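Grolline Creek Cleanup - Your Questions, Answered

Hi, I'm Themba Coetzee, and I look after the sign-ups for our creek group. I get a lot of the same emails, so I put my replies in one spot. Last updated 8/20/20.

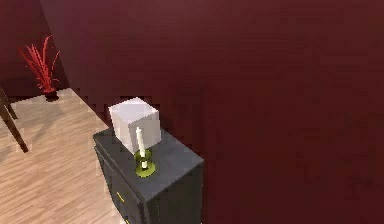
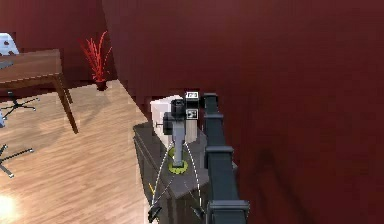 When is the next cleanup?
We go out again in October, once the water drops. We start at the Nkosi Road bridge and work our way down to the old mill - it's a slow walk with plenty of stops!

Do I need to be a member?
Nope! Anyone can come. Membership is $10 a year and gets you the newsletter (I write most of it, so send me your creek gossip).

Can I bring my kids?
Please do. Under-12s stay up on the bank with a grown-up, and they're usually better at spotting bottle caps than I am.

What should I wear?
Old shoes with a closed toe, long pants, a hat. We have gloves and bags.

How much trash do you pick up?
Last time 56 people came and we hauled out 485 pounds, plus 2 shopping carts I'd been glaring at since spring.

Do you test the water too?
Yes, at the bridge and again below the mill. If you'd like to learn how, tell me when you sign up and I'll put you with the testing crew.

What if it rains?
Light rain, we go. If the creek is high we call it off, and I email everybody the night before - so check your spam folder.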